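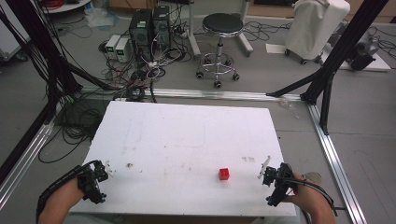

How a packing firm teaches its machines, and what happens to the people who work there

Nesavberg is a company that packs small parts into boxes. The parts are hinges, knobs, screws, plugs and brackets, and they go to shops that sell furniture you put together at home. The company has a packing hall in Bronport. Nine lines run through the hall. A line is a long moving belt with work stations beside it.

Until a few years ago, every station had a person at it. Now some stations have a machine arm instead, and some have a person and an arm side by side. This page explains how that works and what has changed for the people in the hall.

What is automation?

Automation means giving a job, or part of a job, to a machine that can carry it out without being steered at every moment. A washing machine is automatic. You choose the programme and it fills, turns, empties and spins by itself. A bicycle is a machine too, but it isn't automatic. It stops when you stop pedalling.

Most jobs are made of many small tasks. At a packing station the tasks include reading the order, picking up parts, turning them the right way round, placing them in the box, checking them and closing the lid. A machine may be able to do two of these and be no use at all for the rest. People who plan automation look at tasks first and jobs second.

Why picking things up is difficult

Put a small block on a table, close your eyes and pick it up. You will probably manage. Your fingertips tell you when you have touched it, how hard you are pressing and whether it is slipping. You do not have to work out any of this on paper.

A machine arm has to be given each of these abilities separately. It needs a way to find the block, a way to move towards it, and something to hold it with. The part that does the holding is called a gripper. A simple gripper has two jaws that open and close. If the jaws close too far to the left, they miss. If they press too hard, a soft part may be squashed. If they press too lightly, it falls.

Older machine arms avoided the problem by having everything in exactly the same place every time. The arm moved to one fixed point, closed, lifted and moved away. If a part lay a finger's width from where it should be, the arm closed on air. This is still a good method for many tasks, and the screw station at Bronport works this way.

Showing instead of telling

For parts that arrive in no fixed position, Nesavberg uses a different method. A person shows the machine what to do. This is called demonstration.

The person takes a gripper in each hand and does the task with those instead of with bare fingers. The grippers are made to be held, so the person feels some of the same limits the machine will have. Two jaws can't do everything that ten fingers can.

Beginners start with something plain. A small red cube on a white board is a good first object, as the two colours are easy to tell apart. The person moves the grippers over the board, takes hold of the cube, sets it down somewhere else and then does it again. Later come knobs, then hinges, then thin plastic bags of screws, and the bags are the hardest of all.

One demonstration is not enough. For the round knob, the hall collected 900. A computer then looks for what they have in common: how the jaws approach, when they close, how high the part is lifted. The result is a set of rules stored as numbers, called a model. The model is what controls the arm on the line.

The demonstrations must not all be the same. If the knob always starts in the middle of the board, the model learns only about the middle. So the person moves it to the corners, turns it over and begins from different heights. Mistakes are marked, so that the computer does not copy them as if they were correct.

What changed for the people

The people who do the demonstrations used to work at the packing stations. They were chosen for it because they knew the parts. Someone who has packed hinges for years knows that one side catches on the others and that it is best lifted from the flat end.

Twenty-nine people were trained for new tasks when the first arms came. Some became demonstrators. Some became line minders, who watch several stations and step in when an arm stops. Others learned to clean, check and repair the equipment.

Several things got easier. The heaviest trays are now lifted by machine, and fewer people report sore wrists. The night shift is smaller, so more workers sleep at night.

Some things got harder, or were lost. A minder may stand a long way from the next person, and workers who used to talk across the belt now have less company. Watching a machine that rarely goes wrong is tiring in its own way. Demonstrating can be dull, with the same movement done many times in a morning, so the hall limits each session and people swap tasks after it.

There are also fewer packing jobs than before. When a packer retired, the place was not always filled. At the firm's smaller hall in Brakow, workers asked for the changes to be slowed down until everybody who wanted training had received it. The firm agreed, and the second group of arms was put in a year later than planned.

What the machines still pass to people

The arms at Bronport stop when they are unsure. A lamp comes on and a minder walks over. In December, the busiest month, the lamps came on 1,473 times across the whole hall. The most common cause was two parts stuck together. The next was a bag folded so that the arm could not find its edge.

Each stop is noted, and the most frequent ones go back to the demonstrators, who work out how to do the movement with two jaws and record it.

Words to know

Automation: letting a machine do a task without steering it all the time.
Gripper: the part of a machine that holds things.
Demonstration: doing a task so that a machine can learn from it.
Model: rules stored as numbers, worked out by a computer from many demonstrations.
Minder: a worker who watches machines and helps when they stop.

Try it yourself

You need two clothes pegs, a small block and a sheet of paper. Hold one peg in each hand. Pick up the block with the pegs only and move it from one corner of the paper to another. Do it ten times, starting from a different place each time. Write down how often you dropped it and what you changed afterwards.

Written by the schools page team at Karras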